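Olatcombe Distance Circle – Host Guide
Section 2: Setting Up Your Daily Sitting

Welcome, and thank you for offering to host! Hosting mostly means keeping time and keeping the list, and the rest of the circle will carry you along once you get going. Read this section through once before you start, with a cup of something nice, and then come back to the steps when you are ready to set up.

Before you begin

You will need the name card of the person the circle is sitting for, a quiet timer, and the Primholm sound file (see Section 1 if you haven't downloaded it yet). If you host from a phone, charge it fully the night before.

Setting up the sitting

1. Ask the person you are sitting for whether they would like it. A short phone call is best, and a yes from a spouse or a daughter doesn't count unless the person can't speak for themselves.

2. Agree on a time of day. Everyone sits at the same moment wherever they live, so write it in the host's time zone and let each member work out their own. Svenja Frerichs keeps a lovely chart of these for the larger circles and is happy to share it.

3. Send the welcome note to your members. Include the person's first name, the start time, and one sentence about what they are hoping for. Leave out medical details unless you have been told you may share them.

4. Choose a picture for the group to hold in mind. It can be a garden, a stretch of shore, a kitchen with the window open – anything the person loves. Keep the same one for the whole run.

5. Set your timer for 12 minutes. The first 2 are for settling and breathing, and the last bell is the soft one.

6. Sit down a little early. Use a chair or the edge of a bed, with a cushion behind you if your back likes one, and rest your feet flat on the floor.

7. Play the opening tone, say the person's name out loud, and begin.

8. When the last bell sounds, say thank you and write one line in the host book. "Quiet, a bit sleepy" is a perfectly good entry!

Note: New circles run for 34 days. If you want to go on after that, write to Mattes Ackermann so he can move your group to the long list. Groups starting in December may pause over the holidays and pick up where they left off.

Note: If fewer than 6 members can make the agreed time, move it. We did this twice with the Ivis circle before we found an hour that suited people, and they have been steady ever since.

Caution: A sitting does not take the place of a doctor, medicine, or treatment, and no host should suggest that it does. If the person tells you they feel worse, encourage them to call their own doctor that day.

Caution: Never join a sitting while driving, and please don't leave a candle burning when you close your eyes.

If you miss a day, just sit the next one as usual. Questions about the Rothe breathing pattern are answered in Section 3.

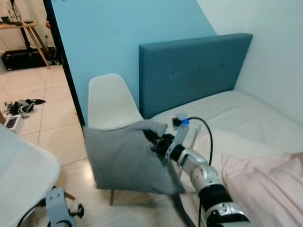 Fig. 2 – Gray cushion and white chair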